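Shared Meeting and Project Rooms: Frequently Asked Questions

Viluvdale Study Centre provides two project rooms, Oller and Flama, for the use of registered members. The answers set out on this page apply to both rooms. Separate rules govern the reading room.

How long may a room be booked?

A booking may last up to 2 hours. It may be extended at the desk if no other booking follows. Rooms are released if the group has not arrived within 16 minutes of the start time.

May we bring food into the rooms?

Whole fruit and closed drinks are permitted. Hot meals are not. Fruit should be kept apart from papers and board equipment, and should be cut up in the kitchen on the ground floor, where boards and knives are provided.

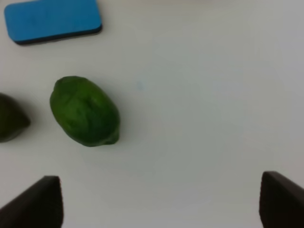
How should the whiteboard eraser be cleaned?

Tap it gently over the bin and wipe the underside with a dry cloth. It should not be rinsed under the tap. An eraser that continues to leave marks on the board may be exchanged at the desk at no charge.

Are the tables to be cleared after each booking?

Yes. Members are asked to remove all personal belongings, wipe the tabletop with a damp cloth and return shared items to the cupboard. Ink or board marker on the table should be reported promptly, as it becomes harder to remove once it has dried.

What may be left on the table?

Only items supplied by the Centre, and only where the next group has asked for them. Unmarked bottles should be handed in at the desk. Members should not open them or attempt to identify the contents by smell.
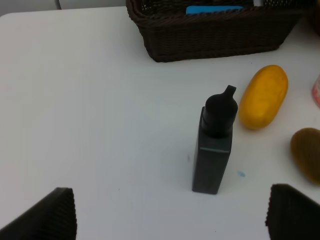
Tabletop with a black bottle and a yellow item beside it.

What happens to items left behind?

Belongings are held at the desk for 9 days. Fresh food is disposed of the same evening. Enquiries about lost property should be addressed to Ching-wen Yau.

Can the tables be moved?

Tables may be pushed together within a room but may not be taken into the corridor. They should be returned to their original positions before the group leaves. The Khamphan annexe has larger tables and may be reserved by groups that require more space.

Whom should we contact about damage?

Please write to Melquiades Figueroa, Rooms Manager, or telephone the desk on extension 59, giving the name of the room and the time of the booking.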